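작업 노트, 1월

수건 흡수성 건, 세 번째 기록. 앞의 두 번은 다시 읽어 보니 내가 쓴 글씨인데도 못 알아보겠다. 이번에는 또박또박 쓴다.

문제는 그대로다. Radlow 공방에서 넘어온 면 테리가 새것일 때 물을 먹지 않는다. 물방울을 떨어뜨리면 구슬처럼 올라앉아서 한참을 버틴다. 수건이 물을 거부한다는 건 직업윤리의 문제라고 생각하지만, 원단 쪽에 그렇게 써서 보냈더니 답장이 없었다.

짐작되는 범인은 유연제. 마무리 공정에서 실리콘계를 썼을 것이다. 매장에서 만졌을 때 보들보들하면 팔리니까. 사 간 사람이 세수하고 얼굴을 닦다가 물이 옆으로 밀려나는 걸 느끼는 건 그다음 일이고, 그때쯤이면 영수증도 없다.

오전 9시 조금 넘어서 시작. 시편은 4장. 전부 같은 롤에서 잘랐고, 귀퉁이에 실로 매듭을 하나부터 넷까지 지어서 구분했다. 지난번엔 유성펜으로 번호를 썼다가 세탁 후에 전부 같은 얼룩이 되었다. 과학은 이렇게 한 걸음씩 간다.

1번: 손대지 않음. 기준.
2번: 미지근한 물로만 한 번 세탁.
3번: 60도, 세제 정량의 절반, 유연제 없음.
4번: 3번과 같은데 헹굼에 구연산 추가.

세제는 Lorix 무향. 향이 있는 걸 쓰면 옆자리에서 뭔가 깨끗해졌다고 착각하기 때문에 무향으로 고정한다. 건조는 전부 실내 자연 건조, 뒤집기 한 번.

원단 중량은 라벨에 제곱미터당 488그램으로 적혀 있다. 재단기로 따서 재 본 적은 아직 없다. 재단기 날을 주문해 놓았는데 Cistby 쪽 배송 조회가 사흘째 '준비 중'이다. 무엇을 준비하는지 궁금하다. 마음의 준비일 수도 있다.

줄무늬 수건류에서 따로 볼 것이 하나 있다. 색이 다른 줄은 염색한 실을 따로 쓰는 경우가 많고, 진한 쪽과 연한 쪽의 흡수 속도가 다르게 나올 수 있다. 물방울을 한 줄에만 떨어뜨리고 수건 전체의 성격을 논하면 안 된다. 접힌 부분도 피할 것. 접힌 자리는 두 겹이 아래를 받치고 있어서 결과가 후하게 나온다.
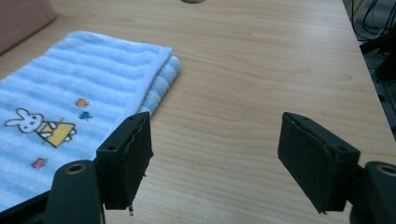 Abhishek Tripathi가 여기까지 읽고는, 물방울을 떨어뜨리는 높이를 적지 않으면 숫자가 아무 의미도 없다고 했다. 높은 데서 떨어지면 파일 사이로 박히고 낮은 데서 놓으면 위에 얹힌다는 것이다. 맞는 말이다. 맞는 말이라서 오전에 잰 것을 전부 버렸다. 점심은 먹었다.

다시. 스포이트를 스탠드에 물리고 높이를 고정. 시편마다 연한 줄과 진한 줄에 번갈아 떨어뜨렸다. 물방울이 표면에서 번쩍임을 잃을 때까지 초를 센다. '번쩍임을 잃는다'는 표현이 시험법치고는 시적이지만, 실제로 그 순간을 보고 있으면 달리 쓸 말이 없다.

1번은 200초에서 포기했다. 물방울이 아직도 동그랗게 앉아서 나를 보고 있었다.
2번은 조금 낫다. 조금이라고만 적는다. 방울마다 편차가 너무 커서 평균을 내면 거짓말이 된다.
3번은 눈에 띄게 빨리 사라졌다. 줄 색에 따른 차이는 못 느낌.
4번은 3번과 구별이 안 된다. 구연산을 밀었던 게 나라서 조금 서운하다. 수돗물이 센 지역이라면 다르게 나올지도 모른다. 희망 사항으로 분류.

그러니까 현재까지는 온도와 세제가 일을 했고 구연산은 옆에 서 있었다. 다만 3번 조건을 한 번 한 것뿐이라, 같은 수건을 거듭 빨았을 때 어디서 평평해지는지는 모른다. 내일부터 같은 조건으로 반복.

파일 면과 뒷면 비교도 해야 한다. 뒷면 고리가 짧고 촘촘한 제품은 얼굴 쪽에 대는 면과 손 닦는 면의 느낌이 꽤 다르다. 쓰는 사람은 그런 걸 신경 쓰지 않고 잡히는 대로 닦는다. 나도 집에서는 그렇다.

자수 부위는 별도 항목으로 뺀다. 자수실은 대체로 폴리에스터라 물을 안 먹고, 뒤에 심지까지 대면 그 자리는 방수 구역에 가깝다. 아기용이나 캐릭터 수건에서 이게 꼭 제일 닦기 좋은 자리에 있다. 토끼 얼굴로 사람 얼굴을 닦으면 둘 다 표정이 좋지 않다. 시험할 때는 자수에서 손가락 두 마디 이상 떨어진 곳에 방울을 놓기로.

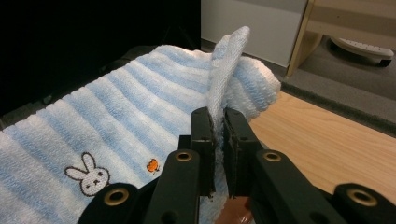
Botha는 자수 둘레를 피할 게 아니라 오히려 거기를 재야 한다는 의견. 소비자 불만이 들어오는 건 늘 그 자리고, 우리가 피해서 잰 좋은 숫자는 불만을 쓴 사람에게 위로가 안 된다고 한다. 반박을 세 줄 썼다가 지웠다. 자수 안쪽, 경계, 바깥으로 나눠서 재는 표를 새로 그렸다. 일이 세 배가 되었다.

덧붙여 적어 둘 것들.

보푸라기. 3번 세탁 후 거름망에 걸린 양이 생각보다 많았다. 첫 세탁이라 그럴 것이다. 거름망은 비우고 나서 무게를 쟀어야 했는데 비우고 나서 생각이 났다. 다음번엔 비우기 전에 생각할 것.

수축. 세로 방향이 더 줄었다. 자로 재긴 했는데 젖은 상태에서 잰 것과 마른 상태에서 잰 것을 같은 칸에 적어 버렸다. 그 칸에는 줄을 그었다.

건조 시간. 오후 들어 작업실 난방이 꺼졌다가 켜졌다가 해서 비교 불가. 난방 담당은 324호에 메모를 남기라고 했고, 324호에 갔더니 이미 메모가 여러 장 붙어 있었다. 내 것도 붙였다.

Radlow에 물어볼 것: 마무리 유연제 이름과 농도. 지난번처럼 '부드러운 것'이라는 답이 오면 이번엔 전화한다.

스포이트 끝이 막힌 것 같다. 방울 크기가 마지막 몇 번은 작았을 수 있음. 4번 결과에 별표. 새 스포이트는 서랍 둘째 칸, 가위 밑에 있다.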